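Housekeeping and Small Sites, Handout 6
Floors, thresholds and the bucket
Tutor: Faizal Govindasamy
Revised 15/07/2022. Bring this to the practical in August.

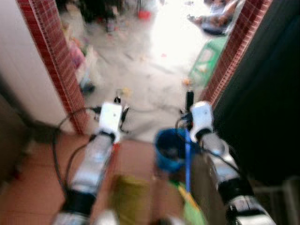
Fig. 1. Blue bucket on the tiled side of a doorway, with debris on the concrete floor beyond.

Most cleaning advice is written by people who sell something. Keep that in mind with everything on the reading list, and with this handout too, though I have nothing to sell you except the idea of sweeping first.

1. Why start at a doorway

The textbooks like to begin in the middle of a room. I have never understood why. The trouble on a small site is nearly always at the threshold, where one kind of floor meets another and whatever is lying on one gets walked over to the other. Fig. 1 is a fair case: terracotta-coloured tile on the near side, pale concrete on the far side, small bits scattered over the concrete. You could mop those tiles all afternoon and the next pair of shoes through the door would undo it.

So the order for this course is: far side first, then the threshold, then the near side. The Metgate manual gives the reverse order on the grounds that the near side is "the presentation surface". I take this to mean that it is the part the client sees. Marks will not be given for it.

2. Dry work before wet work

Pick up anything too big for the brush. Sweep. Sweep again, from a different direction. Only then does water come into it. Grit pushed about under a wet mop turns into a grey paste that settles in the grout lines, and faint grout lines do not stay faint for long under that treatment.

Some of you will have been told that a damp mop "lifts" fine dust from bare concrete. Try it on the test slab and look at the mop water, then look at the slab once it has dried. I would be glad to be proved wrong. In 2 years of running this practical I have not been.

3. The bucket

A bucket is for carrying things. It can carry water or it can carry rubbish, and the same bucket should not do both in one session. Students who nod at this in class will still tip a dustpan into the mop water by the end of the morning.

Where to put it: near the work, away from the line people walk. A doorway is handy and a poor choice for both reasons at once. If the job leaves you no other spot, keep the bucket close to one jamb, and check that any strap or handle is lying clear of the route. Cables come under the same rule. A loop on the floor will find a foot sooner or later.

On capacity, the catalogues are no help. The Hismont price list gives 109 entries under "pails and buckets" and I can find very little difference between them apart from colour. Buy one you can lift when full. If you need two hands and a grunt, it is too big.

4. Brick-pattern strips and other edges

The doorway in Fig. 1 has a strip of small red brick-pattern tiles on each side. Strips like these are popular and they are a nuisance to clean: more joints, more places for dust to sit. Use a dry hand brush, top to bottom, before you sweep the floor beneath. Do not use the yard broom. Do not use the Lumenta edging tool either, unless you enjoy doing the same strip twice.

White walls beside a tiled edge mark easily. Hold the brush so the head turns away from the wall. A scuff made while cleaning counts against you in the practical, as it should.

5. People in the room

Rooms are rarely cleared for you. There is a person down on the floor past the right-hand jamb in Fig. 1, and plenty of manuals would have you begin sweeping regardless. Ask first. Sweep away from anyone sitting or working low down, as dust travels at face height for them. If they can't move, do the other half and come back.

The same goes for objects on the floor. Ask before you shift a crate or a basket, and put it back where it was.

6. On product claims

The Jadeo leaflet in your pack promises 80 per cent less sweeping time. Less than what? No starting time is given, no floor is named, and the debris used is called "typical". Read it closely, as it will come up in discussion.

For the practical

Wear shoes with a closed toe. Bring a hand brush if you own one. Stores will issue the rest against form 3539, which must be signed before you take anything off the shelf.

Write up half a page afterwards on the order you worked in and what you would change. I would sooner read about a bad sweep described plainly than a perfect one I didn't see.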